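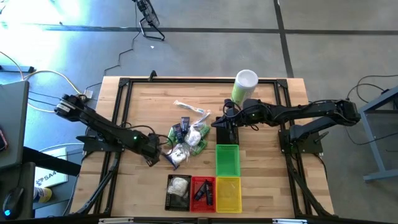

In June we began to compare two gripper finger shapes at Denbridge, the Siven and the Camargo. Each pair must do 200 picks before we write a score. Tubes and small packets are easy for both, but the wrapped toothbrushes are still the hard part.
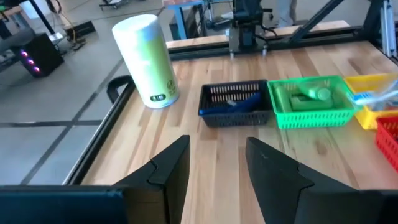

The Camargo fingers have given us 18 drops up to now, most of them with soft wrapping. We will change the closing force on the Trornix controller and repeat the test 3 times.
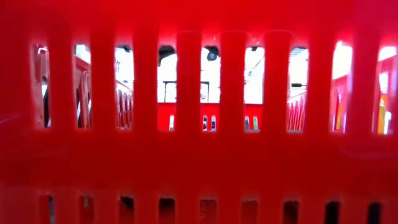 Mei-kuen Yu would prefer that we slow down the arms first and leave the force as it is.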